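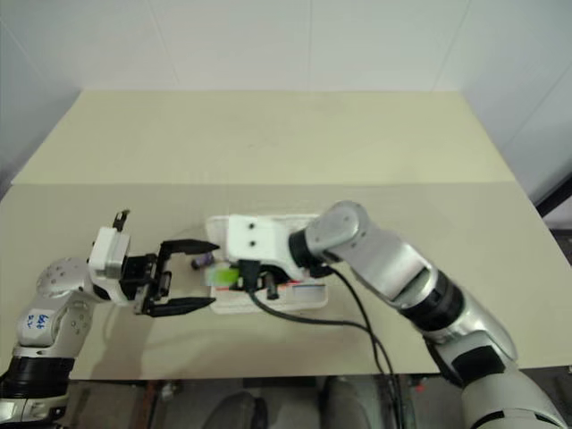
**Seam between two tabletop panels — fill it or leave it?**

**ellis_bench** wrote:
My worktable top is two panels, a cream one at the back by the wall and a slightly grayer one in front. There's a faint seam where they meet. I sort small parts on it in a shallow white tray, and the tray catches when I slide it back. Should I fill the seam? Panels are from Bindik, bought in November.

**tetstead7** wrote:
Don't fill it. Mine cracked out in three weeks. Check the legs first, one panel is probably sitting higher.

**marlow_k** wrote:
Disagree. Color-matched wax works fine if you scrape it flush. I've had it in a kitchen counter for five years.

**tetstead7** wrote:
A counter is screwed down. A table moves every time you lean on it.

**ellis_bench** wrote:
Put a straightedge on it. Front panel is a little high on the right side.

**tetstead7** wrote:
Then loosen the brackets under that side, clamp a scrap board across both panels and tighten again.

**ogden110** wrote:
Or put a mat over the whole thing. Small cylinders roll less on a mat too. I got mine cut to size in Etstead.

**marlow_k** wrote:
Mats curl at the corners. I'd still wax it after leveling — crumbs get in there.

**ellis_bench** wrote:
Going to try the brackets this weekend. Anyone know what size hex key Bindik uses?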